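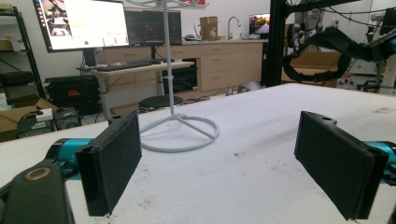 Zastiva Countertop Rack Stand, White

We've had a lot of hanging racks through the shop over the years, and this is the one I keep going back to! The Zastiva is a white metal stand with a ring for a base, three straight spokes and one slim pole going up the middle to a wire rack. No drawers, no fuss, and it looks lovely on a white table or a pale wood bench.

What I like most is the base. A solid plate hides crumbs and grabs every bit of dust, but with an open ring you can wipe straight through between the spokes without picking the whole thing up (a damp cloth does it). It also leaves the tabletop looking clear, so you can stand it in the middle of a big work table and still have room to spread out.

Good for

Scarves, keyrings, small bags, hair things, packets with a hang hole, tea towels, mugs if they have a decent handle. Market stall people love it, and so do home sewers who want their bits up off the table. Agnes Nisbet bought 2 for her craft stall in May and has since come back for the taller Oltov - same colour, so they sit together nicely.

Details

Colour: white
Material: metal
Base: ring with three spokes
Height: 47 cm
Packed: flat, pole and base separate
Returns: 20 days, unused

Putting it together

Lay the base on a towel so the finish doesn't get scratched. Screw the pole into the centre until it stops, then stand it up and drop the rack on top. Give the pole one last turn by hand. It takes around 2 minutes and you won't need any tools.

Hang things evenly on all sides as you fill it. If you're loading one side with something heavy, like a full bag, put a bit of weight opposite.

Goes with

Agudelo S-hooks, white, sold in bags of 100
Imico price tags with loops
Oltov tall stand, white

Is the rack sold separately?

Yes, spare racks are listed under parts. They fit the older Zastiva poles as well, but have a look at the thread first - the very early ones had a push-on top, and for those you'll want the adapter.

Page updated 2/10/18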